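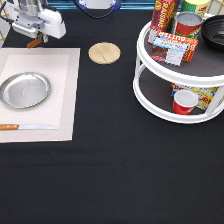 Placemat, silver metal plate and wooden-handled knife, with the turntable over on the right.

I've laid the table the same way for years, and it was Viorica Halilović who got me to put a turntable on it (she has one in every cupboard, I think). Ours has two tiers and it's ended up holding all the bits we used to get up for. So, how I set a place for one on a black cloth!

Give the cloth a good shake and smooth it from the middle outwards. Mine still creases a bit and I've stopped ironing it. Next, the placemat goes on the left, plain woven beige, mine was from Dratier in the January sale. Lay it down before anything else or you'll be shuffling plates about.

Now the turntable. Push it right over to the side, then give it a full spin - if a packet sticks out and catches, move it in. Tall things on top are fine so long as they don't wobble.

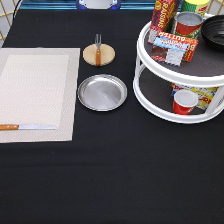

Fork on the coaster, plate just below it, knife still on the mat.

Cutlery is up to you. I like the orangey wooden handles against the black, and I'll happily park a fork on a round wooden coaster while I'm deciding where the plate goes. Try the plate on the mat and off it, and see which you prefer. Leave the front of the table clear for elbows, or a book.

Wash wooden handles by hand, by the way. Mine don't go in the dishwasher any more.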